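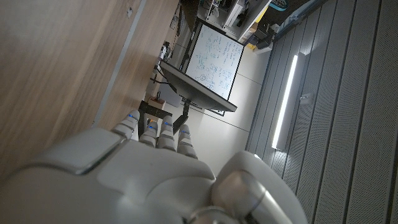
White hand, blue lights. Photo: Matent

FOR IMMEDIATE RELEASE

Matent Brings Back Kolteveo, the Slow Bean Soup Our Customers Kept Writing In About

Eight-bean dry mix goes on sale today at the Gazi Street shop and in 100 grocery stores around the state

Hi, everyone! If you cover food, or you run a store, or you're one of the people who mailed us a stern postcard when we stopped making this soup, this one is for you. I own Matent, I write all our press releases myself (you can probably tell), and I've been wanting to write this one for a very long time. Kolteveo is back. Same beans, better bag, a little less salt, and a bay leaf that doesn't crumble into the bottom like it used to.

The short version is in the fact list at the end, so feel free to skip down there if you're on deadline. The longer version starts right after this.
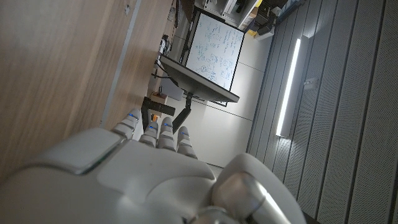
PRAVAU, Oct 24, 2024 -- Matent, the dry soup and grain company on Gazi Street, is putting its Kolteveo bean soup back on the shelf after four winters away. The first run is 800 bags. Each one makes a big pot, enough for six hungry people or for two people who like leftovers, and you don't need anything to go with it except water, an onion and a can of tomatoes.

I should say what happened to it the first time. Kolteveo was the second thing we ever sold, back when Matent was me and a folding table at the Pravau farmers market. It has eight kinds of beans and peas in it, and one of those, a small speckled brown bean, came from a single farm. When that farm switched over to sunflowers we tried to swap in a pinto. It was fine. It was also kind of mushy, and people noticed right away, and I didn't feel good about charging the old price for it. So we stopped. I figured we'd be gone for a season.

Then it was four seasons, and the letters kept coming! I have a shoebox of them. One lady sent her empty bag back with "please refill" written across the front in marker. A family who moved away asked if we could just sell them the spice packet. (We did, twice, and then we ran out of spice packets.)

What changed is that two growers north of town agreed to plant the speckled bean again from seed I'd been keeping in a coffee can. It did well in the spring, it got rained on far too much in early summer, and in August they brought in 228 pounds of it, cleaned and sorted. That isn't a giant harvest, and it's the reason the first run is the size it is. But it's the real bean. I cooked a pot that same evening with the windows open and the fan going, which is a silly thing to do in that kind of heat, and I ate two bowls.

The recipe is close to the original. The salt has come down by a quarter, and I moved it into the spice packet so you can leave it out if you're watching that. There's more smoked paprika and a bit less celery seed. I went back and forth on the celery seed for weeks and I'm still not completely at peace with it. If you loved the old version and you think it needs more, write to me. I read everything.

The bag is new, too. The old one had a cellophane window that split if you looked at it wrong, and I know a lot of you ended up with chickpeas all over the pantry floor. The new one is plain brown paper with a fold-over top, and the cooking directions are printed big enough to read across a kitchen. Please do soak the beans overnight. I've had people tell me they skip it and just boil longer, and you can, but the lima beans will still be chalky when the split peas have already gone to pieces.

A bag is $7.50 at our shop. Grocery stores set their own prices, so you may see it a little higher or lower. The 100 stores carrying it are mostly the small independents that already stock our barley and our red lentils, plus a handful of co-ops that are new to us -- welcome, and thanks for taking a chance on a bag of beans! The store list is taped up by the register on Gazi Street and is also on our website.

We're having a tasting at the shop all this week during regular hours. There will be a pot on from late morning until it's gone, and bread from the bakery two doors down. Bring your own mug if you think of it. Kids are welcome, and so are dogs if they can stay near the front, away from the bins. Parking behind the building is torn up for the water main work, so come in from the Gazi Street side.

A second run is penciled in for after the new year. How big it gets depends on the bean, as always. Both growers have said they'll plant more next spring, and a third one is thinking it over. I'd love to have it in stock year-round someday, but I've made that promise before and I'm not making it again until I see sacks in the back room.

Fast facts for editors:

Product: Kolteveo dry bean soup mix, eight beans and peas plus spice packet
Size: 20 ounces, serves six
First run: 800 bags
Price at the Matent shop: $7.50
Where: Matent, Gazi Street, Pravau, and 100 independent groceries and co-ops
Ingredients to note: no wheat or dairy ingredients; packed in a room that also handles barley

About Matent: Matent packs dry soups, beans and grains in Pravau and sells them from its shop on Gazi Street and through independent grocers. We make nine mixes now, counting this one.

Press contact: Call the shop in the morning and ask for the owner, or use the press form on our website. Sample bags are available for food writers while they last, and I'll put a recipe card in with yours.

###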